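Southern Skies Board > Observing > Variable stars for beginners

pilar_u
I want to start estimating variable stars this March and I can't decide between binoculars and my 115 mm reflector. My garden is on the edge of town and I can see down to about fourth magnitude on a decent night. What would you start with?

RitvaI
Binoculars. Pick 2 or 3 bright stars that change by at least a magnitude and stay with them for a season. The reflector shows too small a field, and you'll spend the night hunting for comparison stars.

fermin_r
I don't agree. With a low power eyepiece the reflector is fine, and it gets you to the faint end of the long-period stars. Binoculars held by hand wobble too much for a fair estimate.

RitvaI
So put them on a tripod. 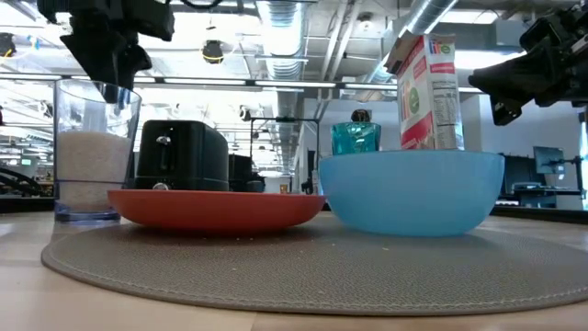
How often should I look at a long-period star?
Once a week is plenty. If you look every night you remember the last figure and write it down again.

fermin_r
Agree with that part. I'd add that red stars need a quick glance. Stare at one and it seems to get brighter, and your estimate comes out too high.

zulema h
Worth saying that the Moon matters too. I skip anything close to it and note the haze in the log. My log is up to 771 estimates, and the ones made near full Moon are the worst of the lot.

fermin_r
I wouldn't skip them. Make the estimate and mark it as poor. A gap in the curve is worse.

zulema h
We'll differ on that. A bad point near a minimum has caught me out before.

pilar_u
Thanks all. I'll try the binoculars on a tripod first and leave the reflector for when the stars fade. Do you let your eyes adapt for long?

RitvaI
Twenty minutes, and a dim red torch for the chart. Write the time down before you go back indoors.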